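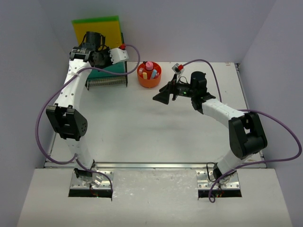
Fig. 1. Two-arm cell, open work surface between the arms.

Home | Syllabus | Handouts | Labs | Contact

Dec 5, 2025
Jomar Layug

Handout 9: Cell rules, and which ones to believe

Most cell rulebooks are written after something breaks, and they read that way. The Nornurum guide runs to 26 pages. I would keep three of its rules and argue with the rest.

Cables. The guide says "secure all cables." Secure to what? A cable tied tight to a moving joint will fail at the tie. The purple cables in Fig. 1 run in wide loops, one of them over the left edge of the table. Slack is needed at the elbow. How much is a question the guide skips. Move each joint through its full range by hand and write down where the loop goes.

Clear surface. Sensible at startup. It gets quoted as if it covered the whole job, and it can't.

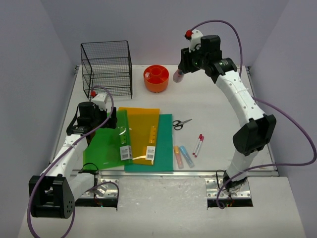 Fig. 2. Stationery task: folders, scissors, markers and highlighters between the arms.

Sharp items. Wilfredo Umali wants scissors banned from shared cells. I don't agree, but I want them listed on the task sheet, along with which arm may pick them up. "Use caution" is not a rule. You can't check it.

Speed. The guide sets one limit for every task. Ask where the number came from. I did in November and got a reference to an older guide.

Indicator lights. A small green light tells you what the light's circuit thinks. Check the stop button yourself before reaching in.

For next class: pick one rule from section 25 and write down how you would test whether anyone follows it. If you can't, say so and propose a replacement.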